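The slow business of teaching two arms to plug in a lamp

Thư Hà keeps a list of things that go wrong with cables. It started as a page in a notebook and is now a shared file that anyone on the shift can add to. The latest entry reads "cord caught under own finger, operator didn't see it for nine seconds".

She runs the collection room at Virix, a small firm that records examples of everyday handling jobs and uses them to train control software for two-armed robots. Before that she worked on packing lines at Dindura, where the machines were programmed step by step and the products were always the same shape.

"A box is a box," she says. "You can write down where it is. With a cord you can't, because it moves when you touch it, and then it moves again when you let go."

So the team shows the software what to do. An operator guides both arms through a job from start to finish while the cameras record, along with the position of every joint. Each run is saved as one example. For the household cable set, the target is 2000 usable runs. When we spoke, they had 1211.

I asked what makes a run usable.

"The job has to get finished, but that's the easy part to check. After that we look at how it was done. If somebody drags the cord across the table for half a minute because they can't get a grip, the software will learn to drag cords. It doesn't know that was a bad day."

They have thrown out 453 runs so far. Most of those were in the first few weeks. Hà doesn't think all of them were wasted, and she has kept the files. Some show an operator dropping a plug and picking it up again cleanly, and there is an argument in the office over whether those should go back in.

"I want them in," she says. "Things get dropped. If every example is perfect, then the first time the arm drops something it has never seen that before and it just stops, or it carries on closing its fingers on nothing. My colleague says put them in a separate set and test it both ways, and he's probably right, so we'll do that in February."

New operators are given 200 practice runs before anything they do is kept. Some people find this insulting. Hà says the hard part is learning to work without any feeling in your fingers. You can't tell how firmly you are holding something, so you have to watch it instead, and people tend to squeeze too hard.

"People who sew are good at it. I don't know why, I've only had two of them. People who play a lot of games are fast, but they rush the last bit."

The last bit is where most of the trouble is. Getting hold of a cord is fairly forgiving. Turning it so that the end faces the right way often means passing it from one gripper to the other, and for a moment both have to agree on where it is. Operators are told to pause before the handover and open one gripper fully before closing the other on the cord.

The table is changed around between batches. Lamps, cords and sockets are moved, and other objects are left lying nearby on purpose. An early set, made for a customer called Appiah, was recorded on a bare table with everything in the same place each time. The software trained on it did well until somebody put a mug down.

"That was my fault," Hà says. "I liked a tidy table."

She is careful about what the work will lead to. Virix is not building a household robot and she doesn't expect to own one soon. The nearer use is in workshops where goods are tested before they are sent out, and where somebody currently spends the day plugging things in and unplugging them.

Does she get bored? "Of the lamp, yes. We've got kettles next."

She went back to the file before I left, to change nine seconds to eleven. She had watched the recording again.
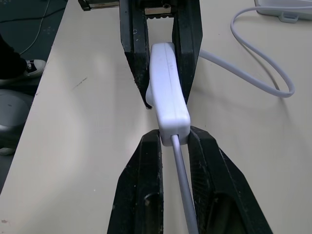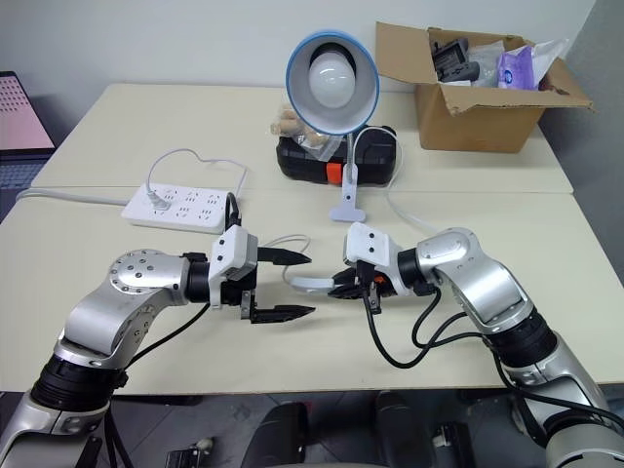
Grippers and white cables at the collection table.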